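January 31, 2019
Notebook entry – bench and frame area, kept by the bench group

Started the day with the cables, which I had been putting off, and ended up enjoying it far more than I expected! The long aluminum row is a pleasure to work around. Extruded beams are just the best thing for a room like ours – you can move a bracket, clip something on, change your mind, and slide it two inches over without drilling a single hole. I went along with a hex key and a bag of T-nuts and checked the corner brackets at knee height, then again at shoulder height. Two were a bit soft on the shoulder side. Snugged both and put a dab of blue paint marker on them so we can tell if they creep.

Cable ties: we opened the 200 bag from Kiltico and they are lovely, much softer than the last lot, and they don't leave that sharp little stub when you trim them flush. Please use these from now on and leave the old ones for the garden people.

Rule for the beams, as agreed in the Hattar write-up: power down the back face, signal down the inside face, and a fist-sized loop wherever something has to move. I'd like us to have the whole row done this way by May.
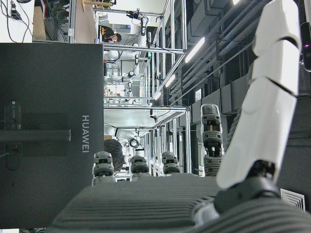

How tight should the ties go on the beams?
Tight enough that the bundle stays put when you tug it with two fingers, loose enough that you can still turn one cable inside it.

Next, the monitors. The black bar stands are fine but the tilt joint sags after a few weeks, so give it a quarter turn whenever you sit down and it looks low. I also want to get the loose leads off the tops of things and down behind, where they belong. Haven't found a clip I like for that yet. The Clerance catalog has a stick-on one, part 849, and I've asked for a strip of 5 to try. If they peel off the white surfaces we'll go back to hook-and-loop.

Then the belt table, my favorite corner of the room! I love this green belt. It is easy on the eyes, parts show up well against it, and it wipes clean with a damp cloth and a drop of dish soap (no solvent, it dulls the surface). There are some faint scuffs on it and I'm not worried about them at all. I checked tracking by running it empty at low speed with a strip of tape as a marker and it wandered less than the width of the tape, so I left the tension screws alone.

Bins for the Grurinham sorting trials live behind the belt, away from the side where you stand. We tried them in front in the first layout and kept bumping them with our hips – behind is so much better. Blue toward the back corner, red nearer the rail. Empty them before you leave, please. 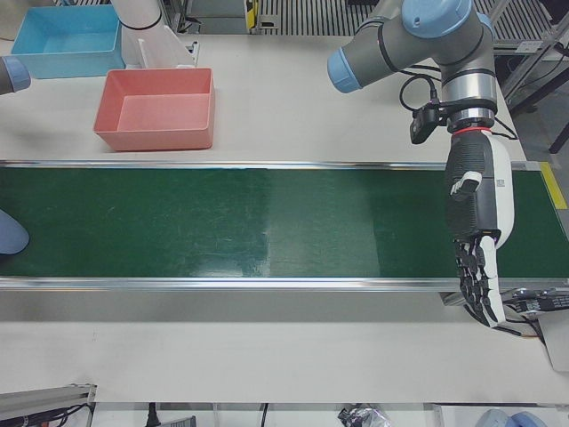
Belt table, blue and red bins behind the far rail.

Still to do on this table: square the belt up to the table edge (I keep thinking it's off by a hair, then measuring, then thinking it again), and find a better home for the cable bundle on the right. A short piece of slotted duct screwed under the tabletop would do it. We have an offcut on the shelf by the door, more than long enough.

Also want to try a felt pad under each bin. They slide a little too easily on the white top when you drop something heavy in, and they make a racket.

Hex keys are back in the roll, all except the 5, which I still have in my pocket. Will bring it tomorrow.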